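Home | Reviews | Outdoors | Garage | About | Contact

2019-05-06 — posted by Geltley Reviews desk

Dellby folding hand cart, one month in

Bought this in April after the old cart lost a wheel. Wanted something for groceries, potting soil, the odd box to the post office. Second floor, no elevator. So weight matters.

It weighs 7 pounds. Nice. Folds flat in two moves, stands up by itself behind the door. Handle locks with a click you can trust. The strap is the weak part — too short for anything tall, and the hook slips off if you look at it wrong. I swapped it for a Ghumman bungee and havent thought about it since.

Wheels are hard rubber. Loud on brick, fine on pavement. Curbs okay if you go backwards. Stairs are a pain with a full load but thats stairs.
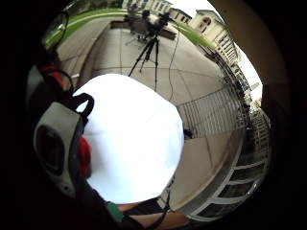
Out on the pavement.

Tried the Briltonow cart too, model 2098. Sturdier frame, bigger wheels, and you pay for it in your arms. Sent it back after 2 trips. If you have a car and a garage get that one. I dont.

Dellby says 30 day returns, no questions. Emailed them about the strap, got a reply the next morning, they offered a longer one but I pay shipping. Meh.

Paint is chipping alredy near the hinge. Doesn't bother me. Might bother you.

Four stars. Would be five with a decent strap. Will update if the hinge goes.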